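First away game at Indwood – parking, tickets and which end?

northbank_newbie
Posted 3rd October

I started following Tollton last season and have only been to home games. I'm planning to go to the Indwood game with my son, who is 5, and I have a few things I can't work out from the club site. Do away fans have to buy from Tollton, or can we pay at the gate? Is there parking near the ground or should we use the lot by the station? And is the away end all standing? He won't see anything if we're behind a row of adults. We'd be driving in on Route 61 and would like to leave without sitting in traffic for an hour.

Also, is there food inside? The site lists a snack bar but doesn't say which end it's on.

stuketti_end

Buy from Tollton if you can. Indwood does sell at the gate for away fans, but there is only one window open on that side and the line gets long close to kickoff. If you buy ahead you can walk straight to the turnstile. Kids under 12 got in free with a paying adult last year, but you still needed a ticket for them, so ask for it when you order yours.

The away end is half standing and half seated. The standing part is behind the goal and the seats are in the corner block next to it, same price. Take the seats. Go for one of the higher rows, because the front ones are level with the ad boards and a small child will be looking at the back of a soft drink sign. The corner block has no roof, so bring rain jackets. Umbrellas get taken off you at the gate.

For parking, skip the streets by the ground. They're permit only on game days and they do tow. The station lot is fine and it's a flat walk, 19 minutes at my pace, longer with a kid. When you leave, turn left out of the lot and go by Eder Bridge. Everyone else turns right for the highway and gets stuck at the lights.

Snack bar is at the home end. Away fans get a van that sells hot dogs, tea and chips. It was cash only the last time I went.

gary4corners

just park at the supermarket, never had a problem. food is bad, eat first

oldterrace

I'd be careful with the supermarket. They put up signs over the summer saying there's a time limit, and a game plus the walk will take you past it. The rest of what stuketti_end wrote matches what I know. I'd only add that the restrooms in the away end are down a flight of steps, so go before halftime if your son needs a hand.

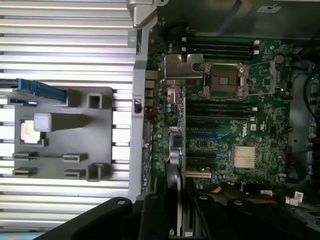
If the weather turns and you decide to stay home, Indwood streams its home games and you can buy a single pass on the day. The picture is decent but it's one camera, so don't expect replays. Sign in 4 or 5 minutes early. I watch on an old desktop and it used to stutter by the second half, so I opened it up and got the dust out of the heatsink. If yours has the same kind of silver heatsink, with aluminum fins and a dark gray plastic bracket with a blue latch on top, go gently around the plastic. Going in person is still better, and the away crowd at Indwood is usually friendly with kids.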